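Recording at home: the new rules from March 27, 2021

Dear all,

In December we sent out the first version of our rules for people who record kitchen tasks with a head camera. Many of you wrote back, and Ingegerd Grønli and I have now gone through all the answers. The second version is valid from March 27, 2021. It is still short, because a long one will not be read by the person who stands at the counter.

The largest change is about what belongs to one recording. One task, one recording. If you seal a bag, the recording starts before your hands touch the bag and stops after they have left it. Please do not continue into the washing up. In the Torvik set we had to cut 121 recordings by hand for this reason, and the work took us 3 weeks.

Second, hands. Both hands should stay in view during the whole task. Take off rings and watches before you start, and roll up long sleeves. Work at your normal speed. Several of you asked if you should move slowly so that the robot can learn better, and the answer is no.

Third, the kitchen. Leave it as it is on a usual day. We do not want a studio. What must go away is anything with a name or an address on it, such as letters, medicine boxes and school papers. Labels on food boxes may stay. Look also at windows and shiny doors: when it is dark outside, the glass works like a mirror, and a person who has not signed the consent form can be seen in it. Ask the family to wait in another room, or close the curtain if you have one.

Costel Bratu from Primell has asked for one more point, and I agree with him. Anyone who has signed can take back the consent, also after delivery, and we must then remove the files from the Molau archive and from all copies. To make this possible, write the number of the consent form in the log for every recording. A recording without this number will not be accepted, even if it is very good.

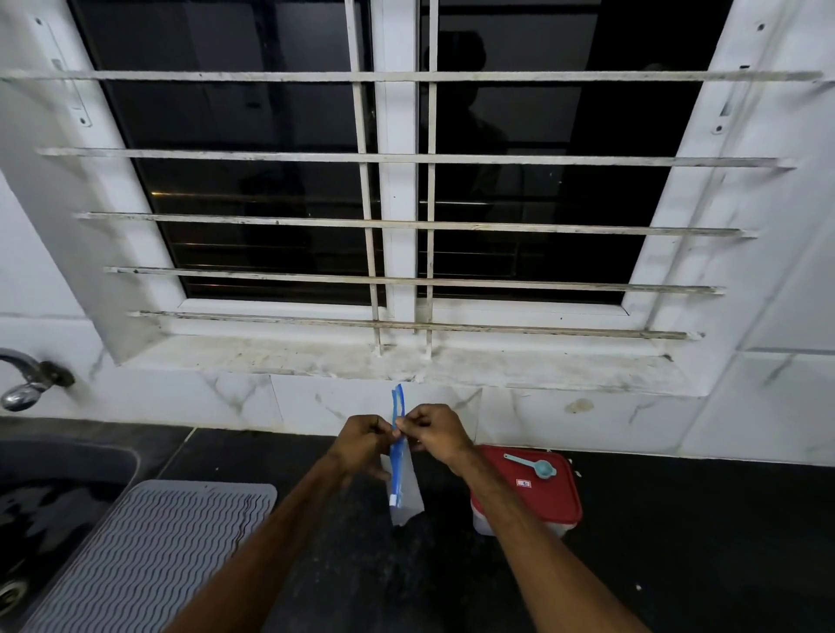

Please send your questions to Ingegerd before you begin with the next set of tasks, and keep the old version of the rules until your present set is delivered.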